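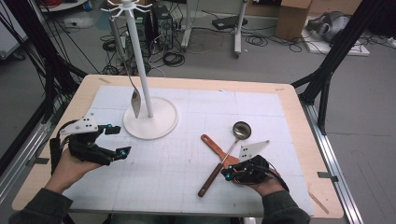
Why Do Roofs Have Different Shapes?

By Laine Pärn
6/9/24

Look at the houses on your street. Some have a roof like a tent, and some have a roof that is flat like a table. Why did the builders not make them all the same?

A roof has one big job. It must keep rain, snow, wind and hot sun away from the people inside. But the weather is different in different places, so the roofs are different too.

Roofs for snow

Snow looks light, but when there is much of it, it becomes very heavy. In places with long winters, many houses have steep roofs. Steep means that the sides go down sharply, like a slide. On a steep roof, a lot of the snow slips down before the pile gets too big.

In my town, Josstead, the first snow often comes in November. My grandmother's house there has a very steep roof, and as children we liked to listen to the snow falling off it at night. It makes a soft sound, and then a big bump. Please never stand under such a roof in winter!

Roofs for rain

Rain needs a way to go down. A roof with two sloping sides is called a gable roof. If you draw a house quickly, you probably draw a gable roof. The water runs down both sides and into a long open pipe, which is called a gutter. From the gutter it goes down to the ground.

In rainy places the roof often sticks out past the walls. This part is called the eaves. It works a little like the brim of a hat and helps the walls to stay dry.

Roofs for dry and hot places

Where there is little rain, a roof can be flat. People can use it as one more room under the sky. They dry clothes there, grow plants, or sleep there when the night is warm. A flat roof is usually not perfectly flat, because water must still find its way to the drain. It leans a very small amount, and your eyes may not notice it.

What is under the roof?

Most sloping roofs are held up by strong beams. Builders often join the beams into triangles. A triangle is a very stiff shape. When you push on a square made of sticks, it can lean over and become flat, but a triangle keeps its form.

Try it yourself

Take 12 paper straws and some tape. Make a square with four straws and a triangle with three. Push gently on one corner of each. Which one moves more? With the straws you have left, try to make the square stronger. A hint: put one straw across it from corner to corner. You may need to join two straws to make it long enough.

More to read
Why Are Bricks Laid in a Pattern?
How Does an Arch Stay Up?
The Old Wooden Houses of Kerkik
10 Words Every Young Builder Should Know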